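27 Dec 2021

Quiet week, heating turned down to almost nothing, me in two sweaters with the paper mill to myself. Good time to get the indigo notes out of my head and into this book before they go stale. Chaiwat, if you're reading this after the holidays, the bits about the vat are for you. Njål, the bits about the pulp are for you and you can skip the rest.

So. The plan was to find out whether I could dye the cotton pulp in the vat before forming sheets, instead of dipping finished sheets the way we did in July. The July sheets looked lovely from across the room and terrible up close, with pale spots wherever they'd touched the rack and that bronze crust along the bottom edge. I've sold a few as "seconds" and felt bad each time.

Batch one: 500 grams dry cotton linters from the Phetsri sack, soaked overnight, beaten for two hours in the old Zimeck. The beater is making its noise again, a sort of clucking at the far end of each turn. I greased the shaft and it went quiet for maybe ten minutes. I'd guess the roll is sitting a hair low on the left. I left it, because I wanted pulp more than I wanted to be lying on the floor with a wrench, but it should go on the list.

Vat is the fructose one, same recipe as taped inside the cupboard door (one part indigo, two parts lime, three parts fructose). It had been sitting under its lid since Thanksgiving and smelled all right. I warmed it slowly, stirred, and left it alone over lunch. Good coppery skin, liquid underneath a clear amber-green, nice flower on top. I was honestly surprised, I'd expected to have to feed it.

First try I put the drained pulp in one of the big mesh bags and lowered the whole thing in. Mistake! Pulp packs into a ball the second you look away, and the middle of the ball never met any dye. When I tore it open it was blue for the width of a finger and then plain white, like some kind of awful snack. Second try, same pulp split between four smaller bags, each only a third full, and I worked them under the surface with my hands for the full ten minutes (gloves on, Njål, before you ask). Much better. It's tiring and your back will hate you, but the color went through.

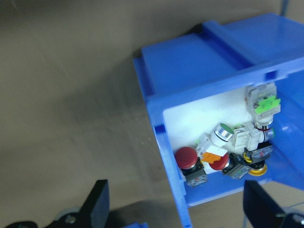
Airing is the part I'd been worried about, and rightly. Cloth you can just hang up and watch it turn, but a lump of wet pulp only turns on the outside. What worked in the end was tipping each bag out into a tray and pulling the pulp apart by hand, over and over, until the green was gone. It wants to be spread out thin. Heaped up the way those push buttons are in the blue bin, all piled on each other, the air only gets to the top ones and the underneath stays green for ages. I did three rounds of dip and air. The blue I was after is pretty close to the plastic of that bin, by the way, that loud royal blue, and I didn't get anywhere near it. Mine is dustier, more like old work pants. I think I prefer mine, but Wusitum asked for bright and they're the ones paying.

Rinsing took forever. Every time I thought the water was clear I'd squeeze a handful and get another cloud. I ended up using the paint strainer over the sink and going a bit at a time, then a weak vinegar bath for the lime, then rinsing all over again. I lost some of the fine fiber down the drain, and the sink now has a blue tide line that I've scrubbed at twice. Sorry.

Sheets: pulled a small stack on the A4 mold, couched onto the gray felts. The felts picked up some blue, so please keep those separate from the good ones, I've hung them by the door. Formation was a little cloudy, with small darker flecks all through it where the pulp had taken more dye. I like the flecks a lot. They look like something you'd plan. Pressed overnight, then into the drying stack with fresh blotters, changed them once in the evening and once again before I'd had coffee.

Rub test on the driest sheet: white cotton rag, dry, barely anything. Damp rag, a faint blue smudge. Not good enough for endpapers, where people's thumbs go, but fine for the box linings. Next time I'd like to try a bit of sizing in the pulp to see if it holds the loose dye. Chaiwat had a thing about soy milk, didn't he? Chaiwat, write it down here please, I can never find your emails.

Weighed the finished stack when it came out of the dryer and it's 464 grams, so the loss is smaller than all that blue water made me fear. A couple of the torn ones went back in the bucket and aren't in that.

Things to pick up: lime (we're down to the bottom of the tub), another four mesh bags in the small size, blotters. The Clumus people have the heavier blotters back in stock and I think we should just switch.

The vat is resting with its lid on. I fed it a spoonful of fructose before I left and gave it one slow stir. Whoever gets in first, have a look at it before you turn the heat up, and don't let Njål put his elbow in it again.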